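## 4. 손목 카메라 장착 및 핸드 비교 시험

이 장은 Turon 다지(多指) 핸드와 Hirkus 병렬 그리퍼를 같은 팔에 번갈아 장착하고, 손목 카메라 영상으로 두 장치를 비교하는 절차를 다룬다. 팔과 제어기의 기본 설치(2장), 비상정지 회로 점검(3장)을 마친 상태를 전제로 한다.

### 4.1 준비물

- Turon 핸드 또는 Hirkus 그리퍼
- 손목 카메라 모듈과 브래킷
- M3 볼트 6개, 토크 드라이버
- 카메라 케이블, 핸드 통신 케이블
- Pravavlow 제어기(펌웨어 6 이상)
- 초점 확인용 인쇄 차트

> **주의:** 핸드를 교체하기 전에 반드시 팔 전원을 차단한다. 제어기 화면의 "서보 꺼짐" 표시만으로는 전원 차단으로 보지 않는다.

### 4.2 핸드 장착

1. 팔을 정비 자세로 이동시킨 뒤 주 전원을 내린다.
2. 플랜지 면의 이물질을 마른 천으로 닦는다.
3. 위치 결정 핀을 맞추고 핸드를 플랜지에 밀착시킨다. 핀이 들어가지 않으면 힘을 주지 말고 핸드를 돌려 방향을 다시 맞춘다.
4. 볼트 6개를 손으로 끝까지 돌린 다음 대각선 순서로 조인다. 조임 토크는 부록 B의 표를 따른다.
5. 통신 케이블을 연결하고 커넥터 잠금 링을 돌려 고정한다.
6. 전원을 올리고 제어기의 **도구 > 인식**에서 핸드 이름이 표시되는지 확인한다.

이름이 표시되지 않으면 커넥터를 다시 끼운 뒤 재인식을 실행한다. Hirkus 그리퍼는 자동 인식을 지원하지 않으므로 **도구 > 수동 등록**에서 9번 프로파일을 선택한다.

### 4.3 카메라 장착

1. 브래킷을 손목 링에 끼우고 렌즈가 손가락 끝 쪽을 향하도록 돌린다.
2. 고정 나사를 가볍게 조인다. 이 단계에서는 브래킷이 손으로 움직일 정도로 둔다.
3. 카메라 케이블을 손목 관절 바깥쪽으로 돌려 클립에 끼운다. 관절을 양방향으로 끝까지 돌려도 케이블이 당겨지지 않아야 한다.
4. 제어기에서 **카메라 > 실시간 보기**를 연다.
5. 손가락을 완전히 편 자세와 완전히 굽힌 자세에서 각각 손끝이 화면에 들어오는지 확인한다.
6. 브래킷 각도를 정한 뒤 고정 나사를 규정 토크로 조인다.

> **참고:** 초점은 손끝 거리에 맞춘다. 카메라에 아주 가까운 물체는 흐리게 나오며, 고장이 아니다. 초점 링을 다시 돌리기 전에 인쇄 차트를 손끝 위치에 대고 선명도를 먼저 확인한다.

### 4.4 시야 가림 점검

커버 천이나 의복형 외피를 사용하는 장비에서는 천이 카메라 시야로 들어올 수 있다. 팔을 내린 자세에서 가림이 가장 커지는 경우가 많으므로 이 자세를 점검 항목에서 빼지 않는다.

1. 노출을 자동으로 두고 팔을 천천히 내린다.
2. 손가락 뿌리 쪽이 천에 가려지더라도 모든 손끝이 보이면 다음 단계로 진행한다.
3. 손끝이 하나라도 가려지면 천을 접어 고정하거나 브래킷 각도를 바꾼다.
4. 검은색 천이 화면을 넓게 차지하면 자동 노출이 밝은 쪽으로 치우칠 수 있다. 이때는 노출을 수동으로 바꾸고, 밝은 바닥의 무늬가 남는 값까지 낮춘다.
5. 팔을 작업 속도로 움직이면서 영상을 저장하고, 바닥 무늬의 번짐과 손끝 윤곽을 따로 평가한다. 손끝 윤곽이 선명하면 바닥의 번짐은 합격 판정에 영향을 주지 않는다. 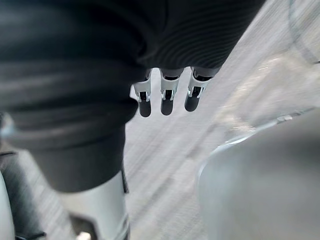 **그림 4-1.** 손목 카메라 영상. 검은 니트 천 아래로 나온 손가락 세 개와 검은색 손끝 패드. 바닥은 움직임으로 번져 있다.

> **주의:** 영상을 확인하는 동안 손가락과 외피 사이에 손을 넣지 않는다. 천이 관절에 물리면 비상정지를 누르고 전원을 내린 뒤 제거한다.

### 4.5 비교 시험

두 핸드의 시험 조건을 같게 유지한다. 카메라 브래킷 각도와 노출값은 첫 번째 핸드에서 정한 값을 기록하고, 두 번째 핸드에서도 같은 값으로 시작한다. 각도를 바꿔야 했다면 기록지에 변경 전후의 값을 모두 적는다.

1. 시험 프로그램 89번을 불러온다.
2. 속도를 저속으로 설정하고 빈손으로 한 차례 실행한다.
3. 시험편을 지정 위치에 놓고 파지 동작을 9회 반복한다.
4. 회차마다 파지 여부, 미끄러짐 여부, 손끝 가림 여부를 기록한다.
5. 핸드를 교체하고 4.2절부터 다시 수행한다.

| 항목 | Turon 핸드 | Hirkus 그리퍼 |
|---|---|---|
| 인식 방식 | 자동 | 수동 등록 |
| 손끝 가림 점검 | 손가락별로 기록 | 양쪽 죠를 함께 기록 |
| 교체 후 영점 설정 | 필요 | 필요 |
| 외피 고정 밴드 | 사용 | 해당 없음 |

영점 설정을 생략하고 얻은 결과는 비교표에 넣지 않는다. 시험 도중 통신 오류가 발생한 회차는 무효로 처리하고, 오류 코드를 적은 뒤 해당 회차만 다시 실행한다.

### 4.6 기록 보관

저장한 영상과 기록지는 같은 폴더에 둔다. 폴더 이름은 `핸드명_프로그램번호_회차` 형식을 쓴다. 시험 조건 변경 요청은 Edith Lozano, 카메라 보정 파일 요청은 Effie MacLeish에게 보낸다. 보정 파일은 브래킷을 분리할 때마다 새로 발급받아야 한다.

핸드를 보관할 때는 손가락을 편 상태로 전원을 끄고, 통신 커넥터에 보호 캡을 씌운다.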